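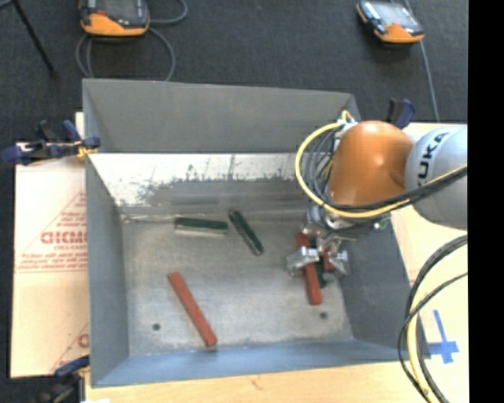

6/30/22

I promised my sister I'd write about work one of these days, because whenever the family gets together somebody asks me whether the robots have taken my job yet, and I always give some half answer over the potato salad and change the subject. So let me try to do it properly, with a cup of coffee and no one waiting for me to pass the mustard.

I've been at Drurkari for a long time now, most of it in the parts room. If you've never worked in one, picture a lot of bins. Parts come in mixed, or they get mixed along the way (don't ask me how, I've been trying to find out for years), and somebody has to reach in, pick out one, turn it the right way around and set it down where the next person wants it. That was me, and that was Estrella Magaña across from me, and on a busy day it was whoever else could be talked into it. You get good at it. Your hands know what they're holding before your eyes do, and you can carry on a whole conversation about somebody's daughter's wedding without slowing down a bit.

Then in March the company started on what they call the Mostodia project, and the bench at the far end of our room went to the robot. It's a KUKA arm, orange and gray, with a silver gripper on the end that has more joints in it than I'd have thought a hand needed. They didn't start it on real parts. They started it on red and green blocks in a metal bin, plain rectangular ones like something you'd give a toddler, and I'll admit that a few of us had a good laugh about that at lunch. All that equipment for blocks!

But I've spent many a coffee break watching it since then, and I've come around to respecting the blocks. When one is lying out on the floor of the bin by itself, fine, anybody could plan for that. It's when they're bunched up together, one across another and a green one mostly hidden between two reds, that you see how much there is to decide. Which one first? From which side? Do you get your fingers down between them or nudge something over? I had been making those decisions all day long for years and never once thought of them as decisions. It gave me a funny feeling, partly proud and partly a little sad, if I'm telling you the truth.

The young engineers who look after it are nice kids. In the second week one of them came over and asked if he could watch Estrella empty a bin, and she said sure, and then he asked her why she always started in the corner. She didn't know she did! They went back and forth for most of an hour, and by the end of it she was drawing on the back of a packing slip for him. She's been over there two afternoons a week ever since, and as of this month it's part of her job, with a bit more in her paycheck. She keeps the packing slip in her locker.

So that's one thing that has changed, and it's a good one. Others I'm less sure about. We were told at the meeting that no one would be let go, and so far no one has been, and I believe the people who said it meant it. But when Yilma retired in the spring her spot wasn't filled, and I notice things like that. The plan is for the arm to take the heavy castings and the night bins, and for the rest of us to move over toward checking and packing. My wrists are all for it. I had the left one in a brace most of last winter, and I won't pretend I'd miss lifting castings.

What I would miss is the talking. Checking is done at separate stations, each with its own lamp, and you can't very well discuss a wedding across 5 feet of shelving with a fan going. I brought that up on the comment sheet, feeling silly about it, and our supervisor came and found me afterward and said three other people had written the same thing. They're going to try putting the stations in pairs, facing each other. We'll see how that goes – I've already claimed the one across from Estrella.

The real parts are supposed to go in the bin sometime after the summer shutdown. I've asked if I can be there for the first one, and they said to bring my coffee.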